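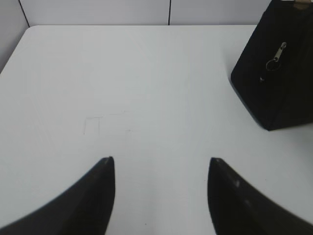
The conversation circles in Nollen have now been running since February, and I am happy to tell you that the second part of your grant is going where we said it would, which is into teaching hours and not much else. When Eulalia Fuentealba and I wrote the application, we pictured people learning English at school desks in rows, and I'm glad we let that idea go. A big white tabletop like this one suits us far better — people sit down on all sides of a table that size, they can see each other's faces, and the shy ones end up talking to a neighbor before they've had time to worry about their grammar.

Print this page | E-mail this page

Attendance is the part I know you will want first. We recorded 1,833 visits across all the circles, and 100 different learners have come at least once. Each circle lasts 90 minutes. We had planned on an hour, but by the third week everyone was still in their seats and deep in a discussion about landlords, so Eulalia asked if we could stretch it and I said yes on the spot. The extra time did mean more paid hours for the leaders, and you'll see that on the second sheet of the budget. It is covered by what we saved on printed workbooks, which hardly anyone wanted once we switched to using real letters and forms.

Radomír Beneš took over the evening group in the spring and has built it around phone calls: making an appointment, asking a pharmacist to repeat something, telling a school that a child is sick. I sat in one night and came away thinking I could use the practice myself! His learners write their own scripts and then try the call with the script turned face down. Several of them have told him they now call the clinic without asking a son or daughter to do it for them, and I can't think of a result I'd be prouder to report. 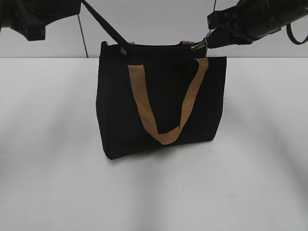
The morning group has been slower to settle. Zdislava Hájek started it with a mix of beginners and people who were quite far along, and for a while neither half was getting what it came for. We split it in two, with Kvido Bednárik leading the beginners, and it has been much calmer. Kvido would like picture cards for food, clothing and parts of the body — the set we have is old and half the words on it are ones people don't use any more. I have put a small line in for those and would be grateful for your okay.

Two things are behind schedule. The child care corner isn't open yet, as we are still waiting on the insurance paperwork, and I have kept that money untouched. The end-of-course interviews are also late, partly my own fault for trying to do them all in person. Zdislava has offered to take half, bless her, and we expect to have the written notes to you with the next report.

If anyone from your office would like to visit a circle, please do come. Any evening is fine, and you will be put straight to work talking.

With thanks and warm regards,
Oľga Ondrejka
August 28, 2026

This site uses cookies to remember your settings. By continuing to browse you agree to their use. Accept | Learn more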